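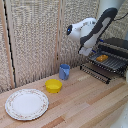

2 min read

Clostholm Opens Entries for Its Annual Washing-Up Supper

DUSBRIDGE, 04/01/2021 - Clostholm, the Dusbridge housewares shop, is taking entries for its annual Washing-Up Supper, a dinner in July at which the food is acceptable and the dishes are the main event.

Guests pay $15, eat a three-course meal at long tables in the Bako Hall, and then clean up after it in teams. Judges award up to 100 points for shine, stacking and general conduct at the sink. Points are taken off for "leaving it to soak," a phrase the rule book defines at some length.

"Every household has one person who believes a casserole dish will clean itself overnight," said Iulian Ghiță, who owns Clostholm and founded the supper. "We are happy to seat that person. We would like them near the front."

Last year's title went to a team from Clesness, whose score of 89 survived two appeals and a disagreement over a gravy boat. Team captain Ľubomír Bartoš plans to defend it.

"I have been practicing at home," said Bartoš. "My wife has asked that I enter more competitions."

The hall seats 523. Dish soap, sponges and racks are supplied, and outside sponges must be shown at the door. Dishwashers are allowed only in the sense of people. Money raised goes toward a new boiler for the hall, where hot water has so far been more of a seasonal offering.

Entry forms are available at the Clostholm counter, next to the colanders. Teams of four to six are welcome, and single entrants will be placed with strangers who have opinions about forks.

Media contact: Iulian Ghiță, Clostholm, Dusbridge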